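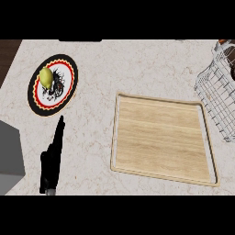
Kitchen and break area inspection
Livadcombe building, second floor
October 11, 2019
Inspected by: Marisa Gatti
Copy to: Hywel Cadwaladr

Fire extinguisher in place, pin and seal intact: OK
Tag 118. Next service is due in February.

Exit route clear: NOT OK
Saltex delivery boxes stacked in the rear hallway. Moved during the inspection. Second time this year, so Mudassar will speak to the driver.

Outlets near sink tested: OK
GFCI trips and resets.

Refrigerator at or below 40°F: OK
Read 38 on the door thermometer.

Hot water at sink: OK
Slow to warm up.

First aid kit complete: NOT OK
Burn gel expired. Bandages low. Cinzia Cattaneo to reorder.

Countertop edges and seams sound: OK
Wipe up coffee and juice promptly, as marble stains.

Floor mats flat, no curled corners: NOT OK
Mat by the dishwasher curls at one end. Replace it, do not tape it.

Cleaning products labeled and stored low: OK

Emergency numbers posted: OK
Still lists the old front desk extension. Change to 18.

Open items go to Nour Abou Jaoude.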